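## 住まいの色だより 一月号 くすんだ緑に夢中です

寒いですね。朝の七時でもまだ薄暗くて、編集部の窓際の席は取り合いになっています(暖房の吹き出し口が近いので)。さて今月は、ずっと書きたかった「緑」の話です。緑といっても若葉のような明るい色ではなく、灰色や茶色をたっぷり含んだ、渋くて重たい緑。オリーブ、モス、セージ、昔の言い方なら海松色や鶯色のあたりです。

きっかけは、読者のダイアン・ターコットさんからいただいたお便りでした。モントリオールから越してきて、古い長屋を少しずつ直しながら暮らしている方です。玄関と台所のあいだの引き戸を塗り替えたくて、白にするかベージュにするか一年近く悩んだあげく、見本帳をめくっていて急に海松色に惹かれたのだとか。「みるいろ、という読み方もそのとき覚えました。海藻の色だと聞いて、ますます好きになりました」とありました。こういうお便り、編集部は本当に弱いんです。全員で回し読みしました!

海松というのは浅い海に生える海藻で、平安のころから衣の色の名前に使われてきました。黒っぽい黄緑、と辞書にはそっけなく書いてありますが、漆喰の壁の横に置いてみると驚くほど表情があります。朝は茶色寄り、曇りの午後は灰色寄り、夜に電球をつけると急に黄みが出る。一日じゅう同じ色でいてくれない、その落ち着かなさが楽しいのです。

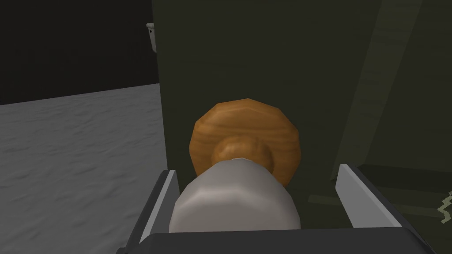

渋い緑を家に入れるとき、いちばん迷うのは面積だと思います。クッションや花瓶のような小物から始める方が多いのですが、私はむしろ思い切って大きな面に使うのをおすすめしたい派です。小さく使うと、くすんだ色はただ「古びた何か」に見えてしまうことがあるんですよね。写真の扉のように、濃いオリーブグリーンが大きな一枚の板としてどんと広がっていると、色がきちんと主役になります。手前の濃い灰色との相性もいいでしょう? 黒に近い灰色、それから白に近い淡い灰色は、この手の緑のとても頼りになる相棒です。取っ手や幅木の色に困ったら、まずこの二色を試してみてください。

では、どんな塗料を選ぶか。今回は編集部でアンロウ(Anlow)の水性塗料を使い、古い戸板に塗り比べをしました。色見本帳の2224番、名前は「ナラ(Nalla)」。楢の木のことかと思ったら関係ないそうで、由来は問い合わせ中です。缶のふたを開けた瞬間は「え、これ泥?」と声が出ましたが、二度塗りして一晩おいたらすっかり印象が変わりました。しっとりと深い、雨上がりの林のような緑です。塗料は濡れているときと乾いてからで色の見え方が違いますから、缶の中の色でがっかりしないでくださいね。

つやの選び方も大事です。ロンダ・コーミエさんに電話で相談したところ(以前この欄で窓枠の塗り方を教えてくださった塗装職人さんです)、濃い緑なら三分つやか、つや消しが扱いやすいとのこと。つやありにすると映り込みが強くなって、せっかくの色が隠れてしまうのだそうです。ただし台所の扉のように毎日手が触れるところは、完全なつや消しだと手の脂の跡が目立ちます。「迷ったら三分。台所なら五分でもいい」という言葉を、私は手帳の表紙の裏に書き写しました。

塗る前の準備についてもひとこと。表面のほこりと油を落とし、目の細かい紙やすりを軽くかけ、粉を固く絞った布で拭き取ります。ここまでで半日。正直、地味です。でもラジオを聴きながらやるとなかなかよい時間で、私は落語を二席聴き終えたところでちょうど戸板一枚が片づきました。下塗りは灰色のものを選ぶと、白い下塗りより濃色がきれいにのります。ロンダさんによれば、端と角を先に細い刷毛で塗ってから、広いところをローラーで追いかけるのがむらを防ぐこつだそうです。

塗りたくない方、借家にお住まいの方には布という手もあります。リロ(Riro)の麻のれんに、今季から苔色が加わりました。織り糸に茶と緑の両方が使われているので、近くで見ると細かな霜降り、離れるとひとつの渋い緑に見えます。編集部の給湯室の入口に掛けてみたら、お茶をいれる回数が明らかに増えました。のれんをくぐりたいだけかもしれません。

ダイアンさんの引き戸はというと、先日、続きのお便りが届きました。片面だけ海松色に塗り、台所側は元の木地のまま残したそうです。開けるたびに色が変わるのが面白くて、用もないのに開け閉めしているとのこと。わかります、とてもわかります。お隣の方が回覧板を持ってきた折に「昔の茶室みたいな色ね」と言ってくれたのが何よりうれしかった、と結ばれていました。

### お知らせ

「渋い緑の見本はがき」を作りました。海松色、鶯色、苔色など、実際に塗料を塗って乾かした小さな色紙を貼ったものです。一組500円、送料込み。お申し込みは今月31日の消印有効で、同封の振替用紙をお使いください。壁や扉に当てて、朝と夜の両方で眺めてみるのがおすすめです。

来月号は「押し入れの内側の色」を予定しています。見えないところに好きな色を塗っている方、ぜひお便りをください。ふすまの裏でも、引き出しの底でも大歓迎です!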